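Home | News | Business | Schools | Opinion | Contact

Wustau plant to test grippers in simulation before it buys

September 24, 2026

Sekent, the parts supplier on the north side of Wustau, will put off ordering robot grippers for its packing hall until a round of computer simulation is finished, the company said.

The plant wants six robot cells to take over the sorting and boxing of small metal fittings. The arms were approved in the spring budget. The grippers were supposed to be ordered with them, but managers split the purchase in two after the first quotes came in.

"The arm is the part everyone looks at when you talk about a robot, and it's the easier half to buy," said Flynn Costigan, who plans equipment purchases for the plant. "The gripper has to suit what you're picking up. We have 40 part shapes on that line and we didn't want to pick a finger design out of a catalog and hope."

Two suppliers are still in the running. Andex has offered a two-finger gripper with flat inner faces. Pacheco has offered a similar model along with a set of swappable fingertips, at a higher price. Costigan would not give either figure while the bids are open.

Each design will be run through 1,000 simulated picks. The software places parts on different surfaces and under different lighting, and the view is taken from the gripper itself, which is where the real camera will be mounted. Costigan said the lighting matters more than he had first expected. The packing hall has high windows on one side, and by midafternoon there are hard shadows across the benches.

"A dark part lying in a dark shadow is difficult for the camera," he said. "I'd like to find that out now and put money in the budget for lamps, if lamps are what we need."

The simulated rooms do not look much like the plant. They use stock surfaces such as stone and plain color, mixed up from one run to the next. Costigan said that was done on purpose, so that the results would not depend on one bench or one floor.

Simulation will not settle everything. Wear on the fingertips, oil on the fittings and the time it takes to change a gripper between jobs will have to be checked on real equipment. For that, the plant plans a 90-day trial with a single cell. The other five will be ordered only if the trial goes well, and the contract will let Sekent return the first gripper at the end of it.

The budget for the project has three lines: the arms, the grippers with their cameras, and a third for everything around them. That last line covers guarding, lamps, cable runs, spare fingertips and training. It was the smallest of the three in the first draft and has since been raised twice. Costigan said he expects it to go up again once the electricians have looked at the hall — the panel on the east wall is close to full.

Spare parts were another reason for waiting. Under the first quotes, the plant would have bought a full set of spare fingers for all the cells up front. Sekent now plans to buy spares for the trial cell only, and to set the number for the rest from how fast the first ones wear.

No jobs will be cut in the packing hall, the company said. Workers there will be offered training to load and reset the cells, with the first class to be held before the trial starts. Two people from the hall are already sitting in on the supplier meetings, and Costigan said one of them had asked for a foot of extra clearance behind each cell so that a cart can get through. That has been added to the floor plan.

A decision on the trial gripper is due by the end of the year. If the schedule holds, the cell will be running in April, and the order for the other five would follow in the summer. The old packing benches will stay in place until then.

Suppliers with questions about the bid can reach the purchasing office at the plant during business hours. The list of part shapes is available on request, along with drawings of the hall.

Get local business news in your inbox. Sign up for our free newsletter. You can unsubscribe at any time.

Contact us | Copyright 2026 | All rights reserved | Back to top 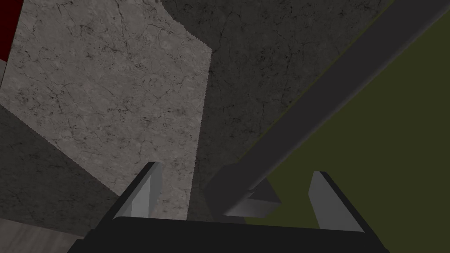
A simulated view from a two-finger gripper, its fingers open over a stone-textured surface and a plain green one.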